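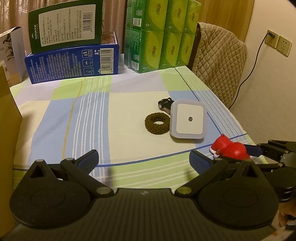

Router admin page wants a firmware update after a security notice. Is it safe to run?

Pullimville Community Help – Home Computing
Monday, August 13, 2018
Posted by: tworoomsandaporch
Reading time: 2 minutes
Print this page | E-mail this page

I have an Eichhorn router that I bought secondhand. When I logged in to the admin page last night there was a yellow bar across the top saying a security fix is available and I should install it as soon as possible. It says the hole could let someone on the outside change the settings without a password if remote management is turned on. I don't know if mine is turned on. I never touched that part.

What worries me is that the firmware on it dates from January and the new one skips a version. Two updates behind, in other words. I work from home most days and can't be without a connection. My sister had an update fail on a different make and hers never came back on.

Also, I got an e-mail the same day with a link to download the update. It has the Eichhorn name on it but the sender address is a string of letters. Should I use the link or the button on the admin page? I run Skustero on the laptop for antivirus and it didn't say anything about the e-mail.

portwatcher_pladevdale

Don't use the link in the e-mail. Delete it. Skustero staying quiet doesn't tell you much, as a message with nothing attached often gets past a scanner. If you already clicked it and typed in your router password, change that password now, and change it anywhere else you used it.

Use the button on the admin page, or go to the maker's support site by typing the address yourself. Check the model number and the hardware revision on the sticker under the router. The same model can come in two revisions and the firmware is not always the same file. Loading the wrong one is the usual way these things get ruined.

Before you start:

Save the settings. There is normally a backup option under Administration or System. Save the file to the laptop.

Write down your internet login if your provider uses one. People forget this and then spend an evening on the phone.

Plug the laptop in to the router with a cable. Don't do this over Wi-Fi.

Turn off remote management. Look under Advanced or Security. If port 80 is open to the outside there, that is what the notice is talking about. Turning it off closes most of the risk even before you update, so you can do that today and leave the update for the weekend.

Then run the update and leave it alone. Mine took 7 minutes and the lights went off twice – that is normal. Don't pull the plug because it looks dead. When it comes back, log in and check that the version number has changed and that remote management is still off. Some updates put settings back to the way they came from the factory.

As for skipping a version, read the release notes. If you have to install the in-between one first, it will say so there.

And since you bought it used, I would do a factory reset after the update and set it up fresh with a new admin password. You don't know what the last owner changed. If you do that, type the settings in by hand. Restoring the backup file brings the old settings back with it.

mossyfence

I never update mine and it has been fine for years. If it works leave it.

gravelroad_dan2

I would not go by the answer above. A router can be tampered with and still work fine as far as you can tell. Somebody changes the DNS settings and you get sent to a fake bank page, and the internet seems the same as ever.

I did the same update on an Eichhorn last week and had no trouble, except the printer lost its address and I had to add it again. If you can't afford to be offline, check that your phone can be used as a hotspot before you begin – then if it goes wrong you can still work and look up the recovery steps.

Print this page | E-mail this page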